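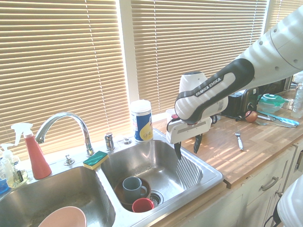
When the Seltura workshop in Brelbridge opened its doors one afternoon in November, the queue for the kitchen went all the way back to the coat pegs. I had come with a notebook and a rather long list of questions, and the engineer who had been put in charge of the kitchen demonstrations was kind enough to answer nearly all of them, in between greeting visitors and asking small children to stay behind the tape.

She has been with the project for 2 years, and before that she worked on packing lines, which she says were a good deal tidier. "On a packing line everything arrives the same way up," she told me. "Then you go home and look in your own sink, and there's a cup on its side and a mug sitting on a plate, and you think, well, where would I even start?"

Where they started, it seems, was with the cup. The whole of the first spring went on picking up one cup and putting it down again, and she still speaks of that spring with a sort of fondness. "We must have done it some 2000 times. I used to hear the fingers closing when I was trying to get to sleep."

I asked why they had gone to the bother of a proper kitchen, with windows and blinds and a wipe-down worktop, when a bench would surely have been cheaper. She laughed at that. The bench came first, she said, and everything went beautifully on it until the day they moved to a room with daylight. "The sun comes through the slats and puts stripes over everything. A person doesn't even see them. We had weeks of trouble with those stripes, and I wouldn't swear to you that we've had the last of it."

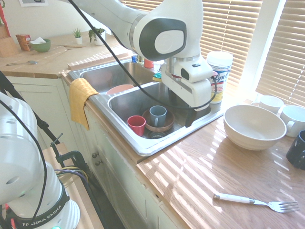

Mugs are her favourite, on account of the handle, and bowls come a close second. Cutlery she would happily never see again. A fork lying flat on a counter is a miserable thing to get hold of, she explained, and she made me try it myself with two fingers held stiff, which I did, badly, to the great delight of a family from Bolger Street who were waiting their turn.

There was plenty of that sort of thing all afternoon. The company had expected 300 people and had run out of biscuits well before four o'clock, and the questions were as good as any I had brought. One gentleman wanted to know if it would do his roasting tin. ("Not yet, and I'd soak it first.") A girl of 7 asked whether the arm got bored, and the engineer thought about it for quite a while before saying that she didn't believe so, but that she certainly did sometimes.

I wondered whether she would have one at home. She lives out at Burden, in a cottage with a kitchen she describes as two steps long, and she said she would have to move out to make room for it. "I like washing up, too — it's when I do my thinking. My sister would have one tomorrow."

As for what comes next, she was careful. They would like to get on to stacking, and after that to putting things away in cupboards, with doors that stick the way doors do. She wouldn't give me a date, though I asked twice and in two different ways. By then the next group was shuffling in, and she went off to show them where to stand.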